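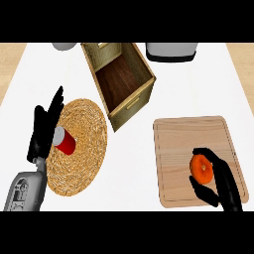 How is the Gritlow seed library doing since the last report? It's growing faster than we planned, and we now have 256 households borrowing seed across Gritlow and Kulmont.

August was our best month so far! Members brought back 3094 packets of saved seed, well past the 2000 we promised in the grant application. Beans and tomatoes make up most of it, but we were thrilled to see okra and three kinds of squash come in from the Kulmont side.

Your second payment went to the drying racks and the germination tests. Most lots sprouted well. The onions did not – they were stored too warm over the summer, so we have pulled them from lending and will order fresh stock from Dreltberg before spring.

The Flores branch opened with 2 evening classes on seed cleaning, both full, and people stayed long after to swap stories and peppers. We would love to add a third class this fall. It fits within the current budget if the printing costs hold.

Still open: the Spanish labels, and a lease for the Kulmont shed.

Report date: September 7, 2026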